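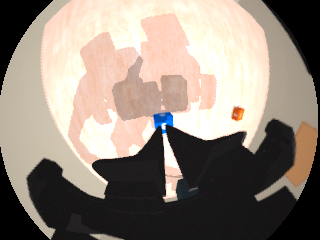

Re: [Calla-practice] 仿真抓取回合的标注与放行规则,第三稿

列表存档 > Calla-practice > 规则与验收 > 按主题浏览

各位:

第三稿的条文已经放进 Cervantes 仓库的 rules 目录。本邮件说明相对第二稿的改动,逐条回应上一轮意见,并列出仍未定案的三处。只关心条文本身的,直接看第二节。

一、适用范围

第三稿适用于桌面方块类任务的仿真回合:单臂,固定底座,平行夹爪,桌面上若干小方块。移动底盘、双臂和真机回合不在范围之内。真机回合沿用 Rarnville 实验室现行的操作规程,两套规则不得混用。尤其不得把仿真回合的放行结论写进真机的安全检查表,第二稿里没有写明这一点,第三稿补为 1.3 条。

规则约束的对象是三类人:生成回合的人、给回合打标签的人、决定回合能否进入发布集的人。同一人不得对同一回合兼任后两者。生成与标注可以兼任,但须在元数据里注明。

Calla 目前登记在册的仿真回合为 2,773 条。按第二稿规则复核之后,有 1,034 条需要重新确认至少一个阶段标签。返工比例高于预期,主要原因在规则的措辞,标注本身的疏漏占少数。第二稿对“接近”“就位”“接触”三个阶段的边界写得太松,各人按各人的理解执行,结果都说得通,放在一起就对不上。

二、主要改动

2.1 阶段标签以状态量为准

第二稿允许标注人“根据画面判断”阶段切换点。第三稿取消这一许可。阶段切换点一律由仿真状态量给出:指尖与目标方块的最小距离、夹爪开度、接触力三项。图像只用于复核,复核结论只能是“一致”“不一致”“无法判断”三者之一。

复核结论为“不一致”时,不得直接修改标签,应退回生成端检查状态日志与图像的时间戳。已发现的不一致里,时间戳错位比阈值不当更常见。

2.2 “就位”的定义

就位(pre-grasp)定义如下:夹爪处于张开状态;两指尖连线中点在水平面上的投影落在目标方块顶面轮廓之内;指尖最低点与方块顶面的间距在配置文件给定的范围内;无接触力;以上条件连续保持配置文件规定的步数。

条件缺一不可。单帧满足不算就位,因此从任何一张静态图像都不能得出“已就位”的结论。标注人在备注栏里可以写“画面与就位相符”,不可以写“已就位”。措辞上的差别看似琐碎,但发布集的下游使用者会按字面理解备注栏,第二稿期间已经因此收到过更正请求。

2.3 “接触”与“夹持”

接触:任一指的接触力超过阈值。夹持:两指同时接触,且夹爪开度停止减小。方块离开桌面另立“抬起”标签,由方块底面高度判定。

俯视角度的画面里,指尖与方块在图像上重叠,既可能是接触,也可能只是遮挡。手腕视角的图像尤其如此,本邮件开头那张可以作为参照:两指的尖端在图上压住了蓝色方块的下沿,仅凭这一点,无法区分指尖在方块上方还是在方块侧面。复核人遇到同类画面,一律选“无法判断”,然后看状态量。选“无法判断”不计入个人的错误率,此条已写入 2.3.4。

2.4 目标物的指认

元数据中的 target_id 必须引用场景文件中的实体编号。颜色名只作为辅助字段,不作为键。原因有二。同一材质在不同光照下的渲染结果差别很大,标注人写“橙”、写“橙红”、写“深橙”的都有;颜色在随机化过程中也可能被重新赋值,旧的颜色名留在备注里会误导后来的人。

语言指令字段(“把蓝色方块放到……”一类)保留颜色词,但须由生成脚本根据当前材质写入,人工不得改写。确需改写的,整条指令作废重生成。

2.5 阴影

第二稿未涉及阴影。第三稿增加一节,要求如下:

(a)场景中光源的数量、位置和类型须写入元数据;
(b)允许多光源造成的重叠阴影,不视为渲染缺陷;
(c)机械臂自身的阴影落在目标方块上或其周围时,不作为剔除理由;
(d)不得用阴影与物体的相对位置推算高度,复核时也不行。

(d)项在讨论中争议最大。赞成用阴影辅助判断的意见认为,影子与指尖在图上会合,说明指尖接近桌面。单光源且光源位置已知时,这个推理成立。多光源时,复核人往往分不清哪一片影子属于哪一个光源,也分不清它来自手指还是来自连杆。手腕视角下,桌面上的影子经常断成几块,形状与夹爪并不对应,能否正确归属取决于个人经验。规则不应依赖个人经验,因此维持禁止。

2.6 视角与存档

每条回合至少保存两路图像:手腕视角一路,固定外部视角一路。外部视角应能同时看到底座、末端和全部候选物体,拍不全的须在元数据中标注 partial_view。手腕视角允许夹爪占据画面的较大部分,不设上限,但须保证在“接近”阶段开始时目标方块可见。

带圆形遮罩的手腕图像保留原样存档,不裁切,不填充。需要方形输入的使用者自行处理,处理方法写在自己的说明里。第二稿时期有人在上传之前统一裁过一批,裁切参数没有留下来,现在无法恢复,只能整批重新渲染。

三、放行流程

流程分三步,每一步单独留记录。

第一步,自动检查。脚本核对元数据字段是否齐全,时间戳是否单调,状态日志与图像帧数是否一致,物体实体编号能否在场景文件中找到。任何一项失败,回合直接退回,不进入人工环节。

第二步,人工复核。复核人抽取每个阶段切换点前后各若干帧,对照状态量给出三选一的结论。抽帧由脚本完成,复核人不得自行换帧。如果认为抽到的帧不足以判断,可以申请追加,追加的帧与原有的帧一并存档。

第三步,放行。放行人只看前两步的记录,不重新判断画面。放行人若对某一结论有疑问,退回第二步,由另一名复核人重做,原结论保留。两次结论不同时,取“无法判断”,以状态量为准。

试行期间按此流程走完 59 条,退回 13 条。13 条全部在第一步被退回,原因都是字段缺失:光源信息未填,或 partial_view 未填。人工环节没有退回,但复核人给出的备注里仍有写“已抓住”“马上要抓”的。前者须由状态量证明,后者是对后续动作的预测,两种写法都不允许。请各组提醒到人。

外部视角下的复核,仍按 2.2 和 2.3 的口径写备注。下面是桌面任务的一帧外部视角,可与手腕视角对照着看。推荐的备注写法是“末端位于蓝色方块上方,指尖朝下,画面与就位相符”。不推荐写“即将抓取蓝色方块”。

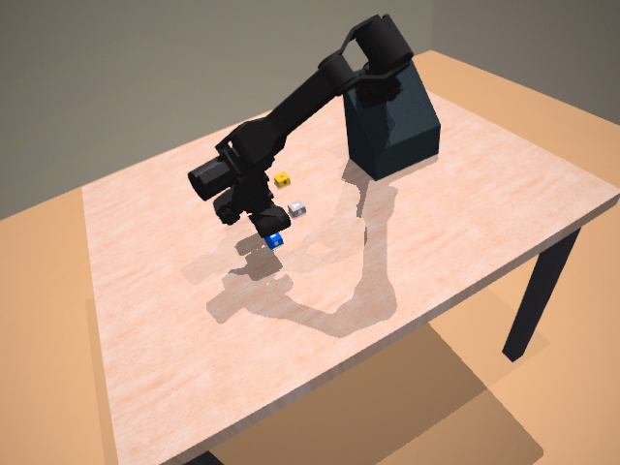 Chun-yin Tai 写道:

> 第二稿我从头读了一遍,有几处意见,供修订时参考。
>
> 第一,把标签完全交给状态量,我原则上同意,但请不要把仿真器给出的接触力当成真值。我们用的接触模型在小方块上会出现高频抖动,阈值附近来回跳,一次接触可能被记成好几次。如果规则只写“超过阈值”,那么同一段动作换一个步长就会得到不同的标签。建议加滞回,上升和下降用两个阈值,并且规定最短持续步数。
>
> 第二,就位的间距范围写在配置文件里,配置文件又允许每个任务自己改,等于没有统一的定义。至少应该规定,改动配置后必须更新版本号,旧回合的标签不随新配置自动变化。
>
> 第三,外部视角应当固定下来。现在各组的外部相机位置各不相同,有的几乎正对机械臂,有的在斜上方。复核人要不断适应。我不要求完全一致,但希望有一个推荐位置。
>
> 第四,关于“无法判断”。我担心它被滥用。复核人赶时间的时候,全部选“无法判断”是最省事的,规则里又说不计错误率,那么人工复核这一步就形同虚设。应当有某种约束。
>
> 第五,第二稿的 4.2 条说,失败的回合“原则上”不进入发布集。请删掉“原则上”,或者说明例外是什么。另外,我不赞成把失败回合全部剔除。抓空、碰倒、推偏的回合对训练恢复行为有用,剔除之后再想要就没有了。
>
> 第六,Bosov 那边的回合用的是另一套坐标约定,z 轴朝向与我们的一致,x 和 y 互换。合并之前要有人核一遍。

四、对上述意见的处理

关于第一点,采纳。第三稿 2.3.1 改为双阈值,上升阈值与下降阈值分别写入配置,并规定最短持续步数。短于该步数的接触记为“瞬时接触”,单独成一个字段,不触发阶段切换。接触模型的参数和仿真步长须写入元数据。两条回合步长不同的,不得直接比较接触起始时刻。

需要说明的是,双阈值只能减少抖动造成的重复计数,解决不了穿透问题。夹爪闭合较快时,指面与方块之间会出现短时穿透,接触力随之出现尖峰。第三稿暂不规定穿透的处理方法,只要求记录最大穿透深度。积累一批数据以后再议。

关于第二点,采纳。配置文件实行版本管理,标签字段后附配置版本号。旧回合的标签不自动重算。需要重算的,另存为新标签,旧标签保留,两者在元数据里并列。放行记录须注明采用的是哪一版。

关于第三点,部分采纳。第三稿附录给出一个推荐位置:相机位于桌面前方一侧,从斜上方俯看,底座、前臂、末端和全部候选方块均在画面内,机械臂连杆对候选方块的遮挡尽量小。推荐位置不作强制。强制统一会使已有回合大面积不合规,代价过高,对标签质量的改善也有限,毕竟标签已不再由图像决定。各组若另有习惯位置,在元数据里写明外参即可。

推荐位置另有一项要求:桌沿至少有一条在画面内可见,便于复核人辨认桌面的朝向。桌沿全部落在画面外的,自动检查会给出警告,不退回。

关于第四点,采纳其顾虑,处理方法不同。对“无法判断”设比例上限不妥,某些任务在某些视角下确实大半不可判断,设上限只会逼人瞎猜。第三稿改为要求填写原因代码:遮挡、重叠、分辨率不足、阴影干扰、帧不足、其他。选“其他”须写文字说明。每批复核完成后公布各原因代码的分布,由放行人查看。某一复核人的分布与同批其他人明显不同的,抽查其记录。抽查的目的在于校准,不与个人考核挂钩。

关于第五点,“原则上”三字已删。失败回合改为单独成集,与成功回合分开存放,放行标准相同。失败类型按状态量判定,分为抓空、推移、倾覆、滑落、超时五类。一条回合可同时属于多类,按发生顺序记录。

失败集有一条附加要求:失败类型只描述发生了什么,不写原因。“位姿估计有误导致抓空”应记为“抓空”,位姿估计的误差另存数值字段。原因分析欢迎写进附带说明,不进标签。

关于第六点,尚未完成。Bosov 的回合在坐标核对完成之前,一律不合并,也不进入前文提到的总数。核对方法是在场景中放置一个位置已知的方块,分别用两套约定读出坐标,比较之后写出变换矩阵,由另一人重做一遍。变换矩阵须随数据一同发布,不得只写在邮件里。

五、未定案事项

5.1 方块尺寸随机化的范围。目前各组取值不同,有的任务里方块尺寸一致,有的允许有差别。尺寸变化会直接影响就位间距的合理取值。现有两个方案:一是间距按方块边长的比例给定,二是维持绝对值并限制尺寸范围。前者更一般,但要求元数据中的尺寸字段绝对可靠,目前还做不到。倾向于先用后者。

5.2 干扰物体的登记。目标以外的方块是否需要逐帧记录位姿。记录的好处是能查出夹爪或连杆碰动了非目标物体,坏处是日志变大。折中办法是只记录起止位姿,并在位移超过阈值时补记全程。请有存储压力的组给出意见。

5.3 底座与桌面的关系。底座直接安装在桌面上的场景里,臂的部分连杆在收回姿态下与桌面间距很小,碰撞检测有时误报。可以对底座与桌面这一对关闭检测,但不得关闭连杆与桌面的检测。是否在规则中写死,还是留给场景作者决定,尚无一致意见。我个人主张写死。碰撞检测的例外一旦允许各自设定,后来的人很难查清哪些回合是在什么条件下生成的。

六、过渡安排

已按第二稿放行的回合维持放行状态,元数据中增加 rule_version 字段,值为 2。需要重新确认标签的那 1,034 条,由原标注组以外的人处理,处理完成之前移出发布集。新生成的回合自三月起按第三稿执行。三月之前生成、尚未复核的,由各组自行选择,但同一批内不得混用两版规则。

备注栏用语对照表附在条文末尾,几条常见的抄在这里:

“已抓住” → 改为“状态量判定为夹持”,并填步号
“快碰到了” → 删除
“在方块正上方” → 限外部视角使用,手腕视角改为“画面中与方块重叠”
“方块被挡住” → 保留,另填遮挡来源(手指、连杆、其他方块)
“影子显示已接近” → 删除,依据 2.5(d)

意见请直接回复到列表,引用条号,每封邮件尽量只谈一条。对 5.1 和 5.3 的意见请在标题里注明条号,便于归档。修改条文措辞的,请给出完整的替换文本。

Calla 规则维护

联系列表管理员 | 版权归各邮件作者所有 | 返回顶部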